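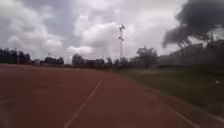
Going back to running after two years off

June 2018

I stopped running when I changed jobs and didn't start again until this spring. There was no injury and no big reason. The new office was further away, I got home later, and after a few months my shoes had gone to the back of the cupboard.

My first run back was 2000 metres and I walked part of it. I had expected to be slow, but I hadn't expected my calves to hurt for four days. I used to do that distance as a warm-up. I wrote the time down anyway, 19 minutes, and put the notebook on the kitchen windowsill where I would see it.

Since then I have been out three times a week, mostly before work. I run very slowly on two of those mornings and a bit faster on the third. On the faster day I do one lap at a decent pace, then one lap easy, and stop when the decent laps start getting ragged. At first that was after two. Now it is usually five.

I bought new shoes because the old ones had gone hard in the sole. The shop talked me into a pair from Zevum, which I had never heard of. They were a half size bigger than I normally wear and they have been fine. The laces are too long. I also tried a Gisent watch strap that was meant to read my pulse, but it told me 167 when I was standing at the sink, so I sent it back and got the refund last week.

Food has been the harder part. If I eat before going out I feel sick, and if I don't I am starving by ten and end up buying a cheese roll from Mercado, the café under our office. I have started taking a banana and a tub of porridge oats to work, and that gets me to lunch. 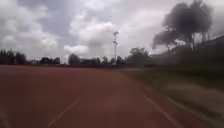
How long did it take before running felt normal again?

About six weeks in my case, going out three times a week. The breathing came back first and the legs took longer.

I have put my name down for a 10k in the autumn. My sister-in-law is doing it too and she is a good deal quicker than me, so we won't be running together. The longest I have managed so far is up to 24 minutes without a walk, and I need to add a fair bit to that. The plan is one longer run at the weekend, a few minutes more each time, and a shorter week whenever my calves complain.

Next job is finding socks that don't slide down at the heel. I've tried three kinds now and the cheapest were the best, but they only came in white and the shop has stopped doing them.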